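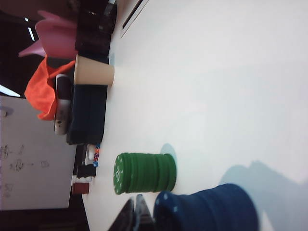 Frequently asked questions for guests of the Stutcombe Games Weekend

Who can play at the card evenings?
Every guest of the house who is 18 or older can play. You do not need to know the rules before you come. We play for fun only, with chips such as the navy-blue and the green ones, and no chip can be changed for money. Each player gets the same amount at the beginning of the evening.

Do I have to bring my own games?
No, but you are welcome to do it. Our shelf has 281 games, most of them in English. Please write your name inside the lid of your box — last February two same boxes were exchanged by mistake.

How do I reach the house?
Take the bus to Kilska and get off at the last stop. From there it is a short walk along Rosales Street. If you come by car, the code for the parking gate is 1602.

Is food included in the price?
Breakfast and dinner are included. Lunch is not, but the kitchen is open for guests and you can cook there until 3 p.m. Please tell us about allergies when you book.

Can I cancel my booking?
Yes. Until 14 days before arrival we return the full payment. After this date we keep the deposit, but you may give your place to another person.

Are dogs allowed?
Only in the ground floor rooms, and not in the dining room.

We use cookies to remember your language. Accept | Settings

Related pages
Room prices
Packing list for the weekend
How to learn the game Asix in one evening

Contact | © Stutcombe Games Weekend | Back to top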